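We use cookies to improve your experience on this site. By continuing to browse you accept our cookie policy. Accept | Settings

Stememik Workshop Releases Plans for Two-Arm Home Robot

30th December – Members of the Stememik shared workshop have released the plans, parts list and control software for Clemine, a two-arm mobile robot meant to be built at home with hand tools and a desktop 3D printer. The files are free to download and modify.

Clemine uses a pair of two-finger grippers with black angular fingers. Each finger is held by two screws and can be swapped without removing the wrist. The printed parts come to 143 pieces and need 7 kg of filament. Maximum finger force is limited in firmware, and the limit can be changed only with the arm powered down.

Driving and reaching routines are developed first in a simulated living room with a wood floor, a low cabinet and a glass sliding door. 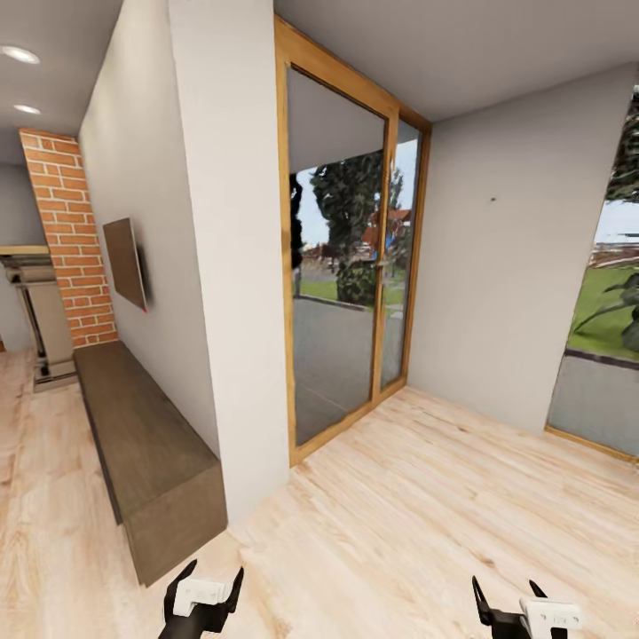 The room model ships with the software. Builders can replace it with a model of their own home, provided that floor height and door openings are measured to within 5 mm. Project lead Khrystyna Hutsuliak said the simulator was added in September, after the first base plate cracked during a turning test on the workshop floor.

"We had 330 hours on the bench arm and very few on the base," Hutsuliak said. "The simulator let us work on turning radius while the new plate was being cut."

Release 1 covers the base, both arms and the wrist cameras. Approach speed near furniture is set low by default, and the base stops when the planner loses its position estimate – a cautious setting that builders may relax after calibration. Threshold strips between rooms are entered in the floor map as separate surfaces.

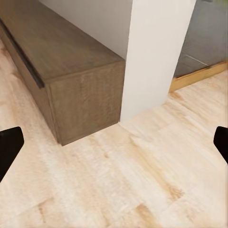 Barry Greenwood asked on the project list whether the default speed was too slow to be useful, adding that his own build took longer to cross a kitchen than to pick up a cup. The next release will include a second speed profile.

A printed manual can be ordered from the workshop in a first run of 600 copies.

Press contact: Svitlana Ostapchuk, Stememik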